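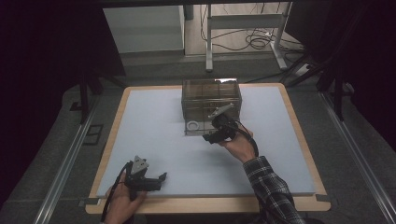
Moltside – Die vollständige Serie (Sammleredition, Inilier)
Besprechung der Medienstelle, 10. Aug. 2020

Mit der vorliegenden Edition macht der Verlag Inilier die Kriminalserie »Moltside« erstmals geschlossen auf Blu-ray zugänglich. Enthalten sind beide Staffeln auf 7 Discs, mit einer Gesamtlaufzeit von 785 Minuten. Die Auflage ist auf 1352 nummerierte Exemplare begrenzt. Der Medienstelle lag ein reguläres Verkaufsexemplar vor.

Inhalt und Einordnung
Die Handlung setzt in der Hafenstadt Cirkonside ein, in der die Ermittlerin Lo nach längerer Abwesenheit ihren Dienst wieder aufnimmt. Freya Ellwood gestaltet die Rolle mit großer Zurückhaltung. Kieran Rowbotham bleibt als Vorgesetzter in der ersten Staffel blass, gewinnt jedoch in den späteren Folgen erheblich an Profil. Die Regie von Oluf Lykkegaard setzt auf lange Einstellungen und verzichtet weitgehend auf Musik. Zuschauer, die ein hohes Erzähltempo erwarten, werden die dritte und vierte Folge als schleppend empfinden.

Bild und Ton
Die Neuabtastung ist sorgfältig ausgeführt. Nachtaufnahmen, die in der Fernsehausstrahlung häufig zuliefen, zeigen nun eine saubere Durchzeichnung. Das Filmkorn blieb erhalten. In der Auftaktfolge der zweiten Staffel fällt eine leichte Grünverschiebung auf, die auf der früheren DVD nicht vorhanden war. Der Originalton liegt verlustfrei vor, die deutsche Fassung lediglich in Stereo. Deutsche Untertitel sind durchgängig vorhanden – bei den Audiokommentaren fehlen sie. 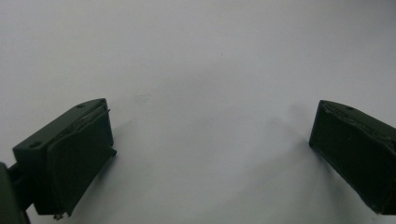

Finger eines Handgreifers vor weißer Fläche

Zusatzmaterial
Hervorzuheben ist das ausführliche Gespräch mit der Drehbuchautorin Zsófia Mészáros, die die Entstehung des umstrittenen Schlusses nachzeichnet. Ruth Kettle erläutert in einem kürzeren Beitrag die Montage der Verhörszenen. Die entfallenen Szenen liegen nur in Arbeitsqualität und ohne Einleitung vor. Das Begleitheft ist solide redigiert, enthält aber kein Episodenverzeichnis.

Ausstattung
Der Schuber ist stabil verarbeitet. Die Discs sitzen sehr fest in ihren Halterungen und lassen sich nur mit Mühe entnehmen, was für den Verleih ungünstig ist. Eine Ersatzhülle ist über den Verlag nicht erhältlich.

Bewertung
Die Edition wird für Bestände mit Schwerpunkt Fernsehserie empfohlen. Einrichtungen, die bereits über die DVD-Ausgabe verfügen, sollten die Anschaffung vom Interesse am Zusatzmaterial abhängig machen.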